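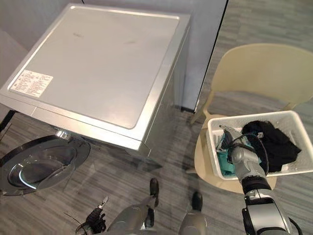 Laundry Handling with a Humanoid Robot: Effects on Staff Work at the Norno Guest House

1. Background

Norno runs a guest house in Zeltau with 18 rooms. Laundry has been done by hand until now. In February the operator agreed to let our project group study what changes when a two-armed walking robot takes over part of the loading work. The control software, Rirnow, was written in an earlier course and is not evaluated here.

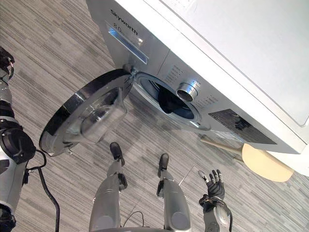

Bech

2. Method

Trials were run in a carpeted test room with front-loading washers. A basket was placed on a raised surface near the machine, and the robot moved garments one at a time. We logged 546 garment transfers. Staff tasks were recorded on paper sheets before and during the trial period, with one line per interruption.

The door was left open before each run. Opening it, adding detergent and choosing the program remained staff tasks.

3. Results

Staff were called to help in 62 transfers. Most calls concerned dark garments that lay against the rear of the drum or had folded over the basket rim. Bending and lifting went down. Walking went up - each call meant leaving a guest room and coming back to it.

Staff also began sorting differently. Small items were taken out beforehand, and baskets were filled less. This sorting was not in the original task list and should be counted as new work.

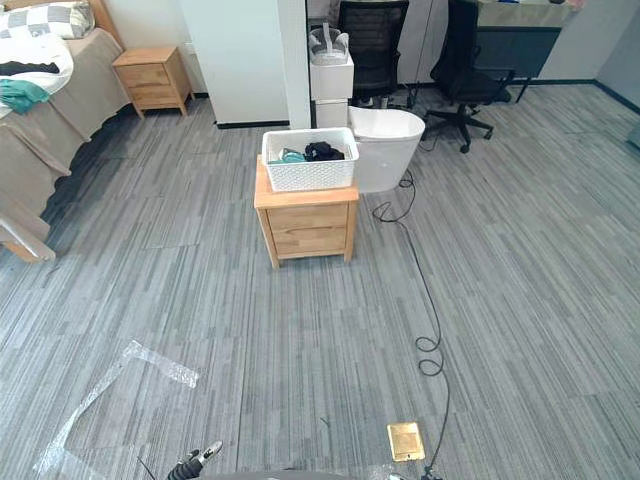
Figure 3. Basket on a nightstand, with further clothing on the bed.

4. Discussion

The time saved at the washer was partly spent on preparation and on answering calls. Two changes are proposed: calls should be collected and handled at fixed times, and sorting should be written into the shift plan with its own hours. A longer trial with bed linen would be needed before the results are applied to the full laundry volume.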